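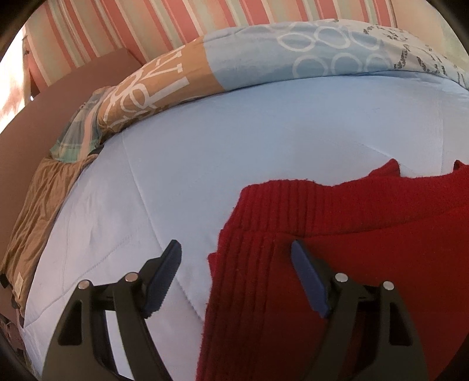 Would it not be cheaper to buy one gripper per station and add the second only if the work demanded it? A reviewer of the January draft put this question to the project, and it deserves a full answer, as the choice affects nearly every other line of the equipment plan.

4. Equipment Planning and Budget

4.1 Number of grippers per station

The Tremar project studies the handling of clothing on household surfaces, mainly beds. Figure 1 gives a typical starting point for a single hand-held gripper: a red knitted garment lies spread over pale blue bedding, and the fingers are open with a wide gap between the pads. Many tasks in the plan can be carried out with one tool. Picking up a sock, moving a pillowcase or pulling a sleeve straight does not call for a second.

Folding is a different matter. A knitted garment gives way when it is held at one point, and the far side tends to drag. The plan therefore assigns two grippers to each folding station and one to each station used only for picking and placing. Under the reviewer's proposal, all stations would have opened with one gripper. We considered this and rejected it on grounds of schedule. Units ordered separately come from separate production batches, and the work of matching them would have fallen in the middle of the collection period.

4.2 Purchase price and spare parts

Quotations were requested from Grunen and Casado. Both were asked to price the same list: the gripper body, a set of finger linkages, the joint pins, replacement pads and a carrying case. Casado offered the lower price for the body but listed the pads as a separate item with a long delivery time. Grunen included the pads and quoted 589 dollars per unit. The Grunen offer was accepted.

Pads are the part most likely to be replaced. Knitwear is gentle on them, but zippers and metal buttons are not, and the garment list includes both. The budget allows one spare set of pads for every gripper in use. Pins and linkages are held in common stock at the Buvenberg laboratory and are not charged to individual stations. A station that needs a part fills out the stock form and receives it with the next weekly delivery.

No allowance has been made for repair by the supplier. Return shipping is slow, and a gripper that is away cannot be replaced from the loan pool, which the plan keeps small. Minor repairs will be made on site. A unit with a damaged body will be withdrawn and used for parts.

4.3 Textiles and furnishings

Garments and bedding are low in cost but were left out of earlier versions of the budget — an error that has now been corrected. They are entered as supplies, not as equipment, and do not appear in the depreciation table. Stations are asked to use the bedding they already have. Printed duvets, striped walls and plain sheets all occur in ordinary bedrooms, and uniform furnishings would add expense without helping the study.

Figure 2. A folded red knitted garment on a light blue fitted sheet. Two gripper fingers stand open in the foreground; a second gripper reaches in from the left. 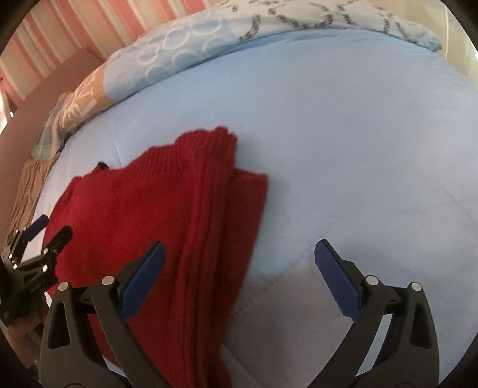 Word count, Section 4: 643

4.4 Order of purchase

Folding stations will be equipped first. Both grippers for a station are to be ordered on one purchase request, delivered together and checked on the same day, so that differences in finger travel or pad wear can be recorded before work begins. Picking stations follow once the folding stations have reported their first results.

The purchase requests were approved on September 29, 2020. Funds not committed by the end of the budget year return to the general account, and the spare pads should accordingly be ordered with the grippers themselves. Any change in the number of folding stations requires a revised request, including cases where a picking station is converted. Conversion costs are limited to one additional gripper with its pads — the mounting hardware and storage are the same for both kinds of station.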